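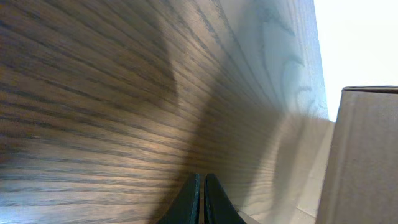 Lanterns on the river at Trillbridge

November 12, 2020

I've been promising to write up Trillbridge since we got home in January, and then, well, you know what kind of year it has been. My notes sat in a coat pocket until last week, when the weather turned and I finally wore the coat again. So pour yourself something warm, because I am going to ramble!

If you haven't heard of the winter lantern night, don't feel bad. I hadn't either, until my friend Inna Dovhaniuk called and told me to pack thick socks. Once a winter the whole town switches off its street lights and walks down to the river behind a line of paper animals, some of them as long as a bus. There were 3000 people there by the local paper's count, and I believe I was stepped on by most of them (everyone apologized very nicely).

We stayed at the Fuchs, a small inn up the hill with crooked floors and the best plum dumplings I have ever eaten. My room was 2 flights up and looked straight over the roofs to the old mill. Breakfast ran until ten, and Inna and I were always the last ones out, still buttering rolls while the tables around us were being cleared.

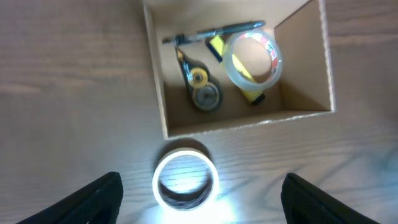
The walk starts at the church at six, but go at five. By half past, the lane is packed solid and you'll see nothing but hats. We found a spot on the steps by the bakery, next to a very patient man named Lorenz Kofler who had grown up there and explained everything to us, including why the heron always goes first. It has to do with a flood and a miller's daughter, and I'm afraid I lost the thread when the drums came around the corner. Oh, those drums! You feel them in your teeth.

The heron came, and then the hares, and then a huge carp that swayed from side to side and had to be tipped nearly flat to get under the bridge. Down at the water the music stopped and everybody went quiet, even the little kids on shoulders, and the small lanterns were set out on the river one by one. I cried a bit. Inna says she didn't, but I was standing right beside her.

Getting home was another story. The last bus had left, so we climbed back up to the inn in the dark with our one flashlight, holding on to each other on the icy parts and singing very badly.

There's no walk this winter, of course. Lorenz wrote to say people will put lanterns in their windows. I've bought some paper and wire to make a heron for mine, and so far it looks like a goose.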